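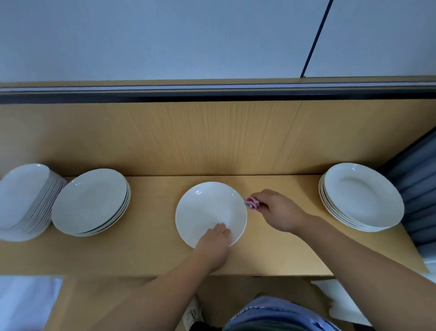 White plates stacked on a shelf.

Tenants' group questions "dishwasher-safe for life" promise

A lifetime promise on everyday crockery is worth very little once the small print is read, according to a report published in April by the consumer group Torkora.

The group looked at the guarantee sold with the Brisico dinner range, which is supplied to furnished lets by the wholesaler Grulumik. The promise covers fading and cracks in the glaze. It leaves out chips, knife marks and any plate used in a shared kitchen.

"We asked what was left and did not get a clear reply," said Lindsay Sheehan, author of the report. "A tenant in a shared house has no cover at all, yet the word 'lifetime' is printed on the box."

The claim rests on a test of 3,000 wash cycles. Torkora says the summary it was sent names neither the detergent nor the water temperature, and that only 5 plates were tested.

Glenys Gilchrist, who runs lettings at Pryor, bought 300 plates under the scheme. She has made 2 claims and both were refused. "I would sooner have had a lower price and no promise," she said.

Torkora wants the word "lifetime" dropped from the packaging until full test results are released. The report is free on request from the Torkora press desk.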